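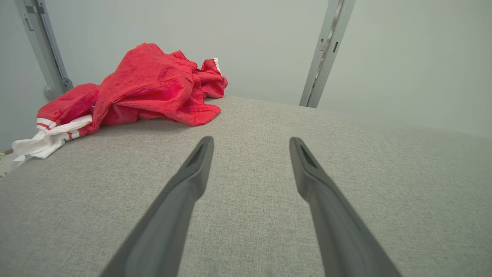 When my uncle sold his half of the little freight dock at Mollcombe, I thought it would be a matter of signing something and having lunch. It took from January until the end of summer, and I learned more about barges, storage sheds and who owes what to whom than I ever expected to know at my age.

The buyer was Cirurano, a family outfit that already ran the grain shed upriver at Grinville and wanted somewhere to load the smaller boats. They had been asking him for years, in a friendly way, mostly over coffee. Then his knees got bad and one morning he called me and said, well, I suppose I should let them have it.

Now, the dock is not much to look at. It has 2 berths, a crane that complains in cold weather, and a yard where you can stack almost 3,000 sacks if you don't mind walking sideways. But there was a lease on the shoreline that had to be moved over, and the county wanted a new survey, and the old one had the fence in the wrong place (my grandfather's doing, we think). Every time we got one paper settled, another one popped up behind it.

The person who got us through was Rory Yule, who kept the books for the yard and has the patience of a saint. He found an agreement from before I was born that let the neighbors tie up free of charge in bad weather. Cirurano could have made a fuss over that. They read it, asked a couple of questions, and wrote it into the new contract word for word - I was so pleased I went home and baked!

There was one sticky week over the Rajan, the old tug. My uncle was sure she wasn't part of the deal and the buyers were just as sure she was. In the end she went with the dock, and they paid another $500 for the spare parts in the shed, which I suspect was more kindness than business.

He still goes down there at six in the morning to see who's loading. They've let him keep his key, and the crew saves him the chair by the scale house. I've told him he should take up fishing, but he says he's been looking at that river for long enough without having to catch anything out of it.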